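19 March 2022 – Rultov vs. Pluvholm fingers, day two

Picked up where we left off with the cable job. Plan was the same routine for both finger sets, no changes to the controller in between. 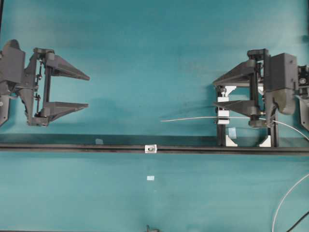 Rultov set went first and wow, what a difference after the new gains! Ran 83 cycles before lunch and only stopped because I wanted to look at the pads. Cable slipped 7 times, nearly all of them on the left arm. The right one just grabs and holds – I could watch it all day.

Pluvholm set in the afternoon. Stiffer, closes faster, but it likes to pinch the cable right at the tip and then the cable rolls out. 14 slips in the same number of cycles. Dropped the closing speed a little and the last few looked much nicer, so I don't want to write it off yet.

Cronin controller threw the timeout again, at step 2310 this time. Power cycle cleared it. Log is in the Goritia folder.

Still to do:
left arm zero offset, check again cold
Pluvholm at the slower speed, full run
softer pads on both sets (we have some left from September, top drawer I think)
try the thicker cable!!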